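Bench notebook, peel pectin
8 November 2025
2 comments | Share

Continued from the April pages. Same question as then: does blemished rind give a weaker gel than clean rind, or was the poor set in spring a fault in the extraction? April batches were acidified by taste and boiled on the old ring, so they can't be compared with anything. Treat them as background.

Fruit is from the Shek crate, mixed grades. I sorted by rind only and ignored size. Clean lot on the left tray, blemished lot on the right. Fruit with soft spots or broken skin went to compost and isn't in either lot. Sorting is subjective. Chi-keung Wan re-sorted the trays without seeing my labels and moved a few from clean to blemished, none the other way. I kept his version.

Prep. Washed in warm water with a soft brush, dried on racks. Peeled by hand, flesh set aside for juice. Outer colored layer taken off with the Y-peeler and bagged separately, since it carries most of the oil and the oil gets in the way at the filtering stage. White layer chopped to rice-grain size. The blemished lot was slower to peel. On the worst patches the colored layer is thin and dry and the blade skips, so more white came away with it. That is a loss of usable material and has to be counted against the blemished lot separately from gel strength. I did not weigh the outer layer from either lot. Do this next time.

White layer collected, drained weight: clean 458 g, blemished 400 g. To keep the runs equal I took 300 g from each and froze the remainder, labeled, second shelf. 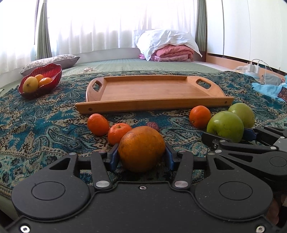

Whole citrus fruit. Brownish-orange rind, darker mottling at upper left.

Marks of this type were hard to grade. The discoloration is mostly in the colored layer. Where I cut through darker patches from the blemished tray, the white underneath looked normal in most pieces and tan in a few. Tan pieces left in. Taking them out would have answered a different question.

Extraction. Both lots soaked in cold water first, water discarded, to pull out sugars and some bitterness. Then fresh water, citric acid to the same strip color, low simmer, lid on. Stirred every time the timer went. The Brurnus hot plate overshoots after the lid is lifted and takes a while to come back, so the first run (clean) had two short periods at a harder boil than intended. I wedged the probe differently for the second run and it held steadier. This is a difference between the lots and it favors the blemished one. Too much heat shortens the chains and weakens the gel.

Filtering. Coarse strainer, then cloth, no squeezing. The clean lot ran through slowly and was slightly cloudy. The blemished lot ran faster and had a faint yellow-brown cast. Color did not change on standing. Faster flow could mean thinner liquor and so less pectin, or it could mean the chop was coarser. I changed hands on the knife partway through the second lot and can't rule that out.

Alcohol test. A spoonful of each liquor into a glass of alcohol, swirled once, left alone. Clean: one firm clot, lifts on a fork. Blemished: one clot, softer, lifts but stretches and drops a corner. Repeated from the same liquor, same result both times. Disposed of in the solvent jar. Do not taste, and do not leave the glasses by the tea things again.

Gel test. Sugar and liquor in equal parts by weight, boiled to the same final temperature, poured into the straight-sided Dunis jars. Left overnight with lids off under a cloth. Sag will be read with the knitting-needle gauge after unmolding. Results on the next page.

Working view so far: blemished rind yields less usable white, and the liquor may be a little weaker. The first part I trust. The second depends on the chop size and the hot plate, and the effect is small enough that either could account for it.

For the next run:
- Chop both lots in the food mill, same plate.
- Run blemished first, to swap any drift in the hot plate.
- Weigh the outer layer.
- Pull the tan pieces into a third, small lot if there are enough to fill a jar.
- Check the acid strips against the buffer. The open pack is old and the pale end is hard to read.

Stock. Citric acid low. Druvico filter cloth down to the last piece, which has a pulled thread near one corner and should be kept for coarse work. Jars are fine. The big scale reads slightly high after it has been moved; zero it with the tray on.

Juice from both lots is in the fridge, combined. Anyone can have it.

Comments (2)

Chi-keung Wan: The ones I moved all had marks near the stem end, easy to miss if the tray isn't turned. Can you note which end when you peel?

Reply: Will do. Added a column.

We use cookies to remember your settings on this site. Accept | Manage preferences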